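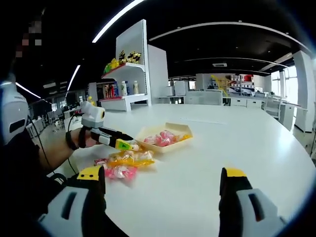 How to put out a candy tray that people will take candy from

Most trays of wrapped sweets fail in one of two ways. Either they look so tidy that guests assume the candy is decorative, or they look like somebody emptied a coat pocket. I have produced both kinds, the first for my sister's engagement party and the second for nearly everything else. What works is a shallow tray, one main color, and a small amount of the other stuff at one end. The cream paper tray on the white table has it about right: a cluster of pink-and-white wrappers with a few yellow ones showing at the right end. The packets still lying on the tabletop are the ones you argue with yourself over, and we'll get to those in step 5.

What you need

A sheet of heavy cream or off-white paper, a little bigger than a place mat
A ruler, and a pencil you can find
Double-sided tape or a glue stick
Wrapped candy in two colors, more of one than the other
A table you have wiped down

That last item matters most if your table is white and shiny. Glossy white shows every fingerprint, and it shows them to your mother-in-law first.

Step 1. Fold the tray

Lay the paper flat and draw a line an inch and a half in from each edge. Fold up along all four lines, creasing hard with the side of the ruler, then unfold. You now have a square in each corner. Cut along one side of each square, tuck the flap behind the neighboring wall, and tape it down. If you'd rather not cut, pinch each corner into a triangle and fold it flat against the short wall. Pinched corners are sturdier and take three tries to learn. My friend Derek Kettle does them without looking, and I've asked him to stop doing it in front of people.

Don't make the walls higher. A deep tray swallows the candy, and then you have to buy more candy to fill the tray, and then you have a hobby.

Step 2. Pick a main color

Sort everything by wrapper. Whatever you have most of is your main color, whether you like it or not. I once tried to build a tray around eleven green mints because they matched the napkins. It looked like a salad somebody had given up on.

Two-tone wrappers count as one color. Foil counts as its own color and tends to bully the others, so go easy.

Step 3. Fill from the middle

Put two handfuls of the main color in the center and let them settle. Nudge them outward until the bottom of the tray is mostly covered. Leave the pieces at whatever angle they land. Lining them up in rows takes twenty minutes and guarantees that the first guest will feel like a vandal.

Heap the middle slightly, no higher than the walls plus one candy. Beyond that they slide off when someone bumps the table, and someone always bumps the table.

Step 4. Add the second color at one end

Use a few pieces, all at the same end. Scattered evenly through the tray, a second color reads as a sorting error. Bunched at one end, it reads as a plan. Put that end toward the side people will come from.

Step 5. Deal with the strays

You will have leftovers sitting beside the tray, and your instinct will be to cram them in. Go through them first. Anything in the main color can go on top if there's room. Anything that matches nothing goes in a bowl in the kitchen, where it will be gone by evening with no witnesses. Anything with a split wrapper you eat now, standing up.

Some people like to leave two or three pieces on the table in front of the tray as a hint. I've tried it, and it does help. Keep them close to the tray, or they start to look lost.

Step 6. Keep the background in its place

If there's a shelf behind your table, put the tall and loud items there: boxes along the top, cans and bottles lower down. Group cans with cans and bottles with bottles. The tray is low and pale and will lose any fight with a bright box standing right beside it, so leave a good stretch of bare table between the two.

Refilling

Top up when you can see the bottom of the tray. Bring the new candy in a cup and pour it into the middle. Guests will leave empty wrappers in the tray, folded so that they look full. Check for these each time, by squeezing.

The tray itself lasts for three or four parties if you keep it away from drinks. Store it flat, with the tape side up.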